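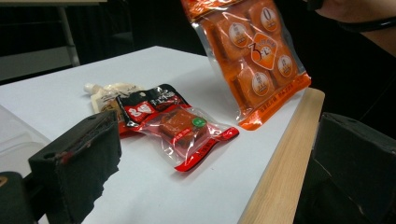 Sweets in carry-on or in the hold? Long trip with a change

Posted in: Travel and Packing
September 5, 2023

Asnakech Negash
I am flying out to see my sister in January and I want to take food with me. Most of it is individually wrapped sweets in their shop packets, plus biscuits, two jars of honey and some ground coffee. There is one change of plane on the way, with a wait of more than 4 hours.

Last time I put everything in the suitcase and half the biscuits were crumbs when I got there. One jar had leaked as well, and the coffee bag had split at the seam. I would like to carry as much as I can by hand this time, but I don't want to stand at security while somebody takes my bag apart. Which of these can go in the cabin, and how should I pack the rest? Also, do I need to write anything down for customs? My sister says no, but she says that about everything.

Desta Kumsa
Solid food is normally fine in hand luggage. Wrapped sweets, biscuits and coffee all count as solid. Honey is treated as a liquid at most airports, so a full-sized jar has to go in the hold.

How I pack it:

Leave sweets in the sealed packet. Loose ones in a sandwich bag have no label, and an officer at the other end may want to read what is in them.

Put all the food together in one cloth bag near the top of your hand luggage. If they ask to see it you can lift it out in one go.

Coffee powder sometimes gets a second look on the scanner. Keep it where you can reach it and allow 20 extra minutes.

For the honey, unscrew the lid, lay a piece of cling film over the mouth of the jar and screw the lid back down over it. Then a freezer bag, then a thick sock, then the middle of the suitcase with clothes on every side. I have done this with jam and with cooking oil and had one small leak, which stayed in the bag.

Biscuits travel better in a hard plastic box. Fill any gap at the top with kitchen paper so they can't move about. The lunch boxes from Ejigu are a good shape for this but any will do.

You will go through security again when you change planes, so don't move the honey into your hand luggage at the halfway point, even if you get your case back.

Henok Weldu
just eat the biscuits before you go and buy her some there

Igor Laskowska
Desta has covered the packing. On customs, it depends on the country, and you haven't said which one. Sweets and coffee are rarely a problem. Honey is different. Some countries class it as an animal product and will not let you bring in any at all, and a few will fine you if you don't declare it. Look at the customs website of the country you are flying to, and check the one you are changing in too if you have to collect your bags there.

If there is a form and it asks about food, tick yes. They usually ask what it is and wave you through. I had a tin of fish paste taken off me once, but there was no fine because I had ticked the box.

Asnakech Negash
Thank you all. I have looked it up and honey is not allowed, so the jars are staying at home. The sweets and coffee will go in my hand luggage and I'll find a box for the biscuits.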